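Altus opens furnished kitchens at Jandari House

July - for immediate release

Altus has finished fitting out the shared kitchens at Jandari House, its new residential building in Lins. The first tenants will get their keys this month.

There are 19 kitchens in the building, each shared by a small group of flats. All of them come with worktops, cupboards, cooking equipment and small appliances already in place. Tenants do not need to bring anything except food, although there is a cupboard with a lock for each flat for those who want to keep their own pans.

The equipment was chosen after a survey of people on the waiting list. Altus received 1,547 replies. The most common request was for a decent toaster and kettle, followed by more worktop space and better lighting over the sink.

"We had planned to leave small appliances to the tenants," said Mirela Guerra, head of interiors at Altus. "The survey changed our minds. People moving into a first home don't want to spend their first week shopping for a toaster."

Each kitchen has its own colours and wall finish. Bianka Lengyel, who drew up the schemes, said she wanted residents to recognise their own kitchen as soon as they opened the door.

"Some are plain and some are quite busy," she said. "The one with the spotted toaster has marble and a patterned wall as well. I was told it was too much, but it was the first one people asked for at the viewing."
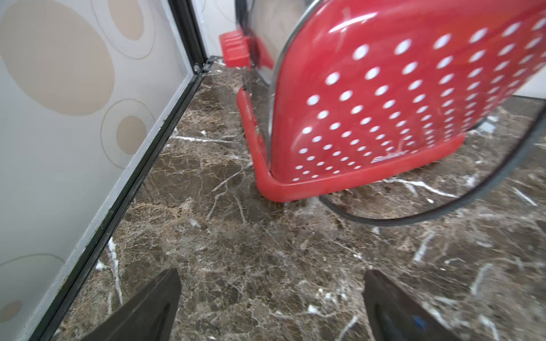

Keys and viewings

Tenants can collect keys from the ground floor office between 9 am and 5 pm. Wagner Lopes, building manager, will show each group how the kitchen works, including where to find the stopcock and the fuse box. A printed list of contents is kept in every kitchen and should be checked and signed at the first visit.

Faulty appliances should be reported to the office - please do not try to repair them.

Press enquiries: Nivaldo Pimentel, Altus press office, Lins.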